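## 4. Teaching a two-arm task by remote control 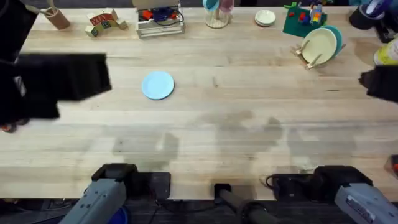 *Fig. 4.1 – Both grippers over the table, with a single plate in the working area.*

This section covers recording a task with the Stullby hand controllers. Complete the arm calibration in section 3 first.

### 4.1 Prepare the table

1. Choose one object for the first recordings. A flat, light plate is suitable.
2. Place it in the middle band of the table, within reach of both arms.
3. Move everything else to the far edge. Items may stay there between tasks, but keep them out of the path of the grippers.
4. Check that no cable lies across the working area.

**Note:** Soft shadows from the arms do not affect recording. Strong sunlight on the tabletop does, so close any blinds.

### 4.2 Record a demonstration

1. Switch on both arms and wait for the status light on the Kozma control box to turn green.
2. Open Zaver on the computer and select **New task**. Give the task a short name, such as "pick up plate".
3. Hold one controller in each hand. Press both side buttons together to link them to the arms.
4. Press **Record**.
5. Bring one gripper in towards the object at a steady speed. Keep the other still until it is needed.
6. Close the gripper gently, lift the object and set it down at the target.
7. Move both arms clear, then press **Stop**.
8. Wait 2 seconds before releasing the side buttons.

**Caution:** Keep hands and faces away from the table while the controllers are linked. To stop at once, press the red button on the control box – releasing the controllers does not cut power.

### 4.3 Check and repeat

Play the recording back on screen before saving. Delete it if a gripper knocked another object or if the video paused.

Shift the plate slightly before each new attempt. The plate task at our Sitmont workshop needed 143 saved recordings, out of almost 166 attempts. If error K2 appears during playback, see section 7.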